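30 September 2020

Up at 6 and had the toast standing up. The rain had stopped but the gutter over the back door was still dripping, so I left the washing where it was and decided to get on with the bins in the spare room. They have been on my list since February.

Most of what is in them came out of the Skulport flat when we gave it up. I packed the last of it in a hurry and put things in wherever they would go, and none of it was labelled. I got the two grey ones up on the table and took out the paperwork first. There was a Ballel service booklet for a boiler we no longer own, a parking receipt, and the old meter card with 3435 written across it in biro. I kept the card and put the rest in the recycling.

After that I was down to the odds and ends. It is always the small things that take the time. A box of plates you can deal with in a minute, but a black pouch with a cord on it could belong to anything, and I stood there far too long trying to think what it came with.
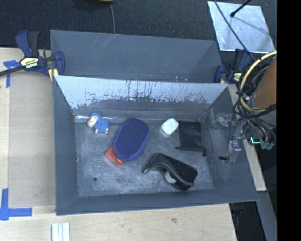

The blue sheep stays. I thought it had gone to the charity shop years ago and I was pleased to be wrong. I shall put it on the shelf by the window, next to the Brorerau mug. The curved black case I have put to one side for Abdelghani, as he has been asking after one and may know it when he sees it. If it isn't his it can go.

The bins themselves are badly scratched inside but sound, and I don't see the point of buying new ones. I will wipe them out with washing-up liquid tomorrow and use them for the winter blankets — the cupboard on the landing is damp again and I don't want the wool in there another year.

Abdelghani El Sherbiny rang at lunch, while I was still at it. We talked for over 2 hours, mostly about his roof. The man from Shakya has been to look at it twice and still hasn't sent a price. I said to ring him and ask. He said he would, but I doubt it.

Soup for supper, and the end of the loaf. I didn't get to the box of cables under the bed. Need bread, stamps, bin bags and a new bulb for the landing.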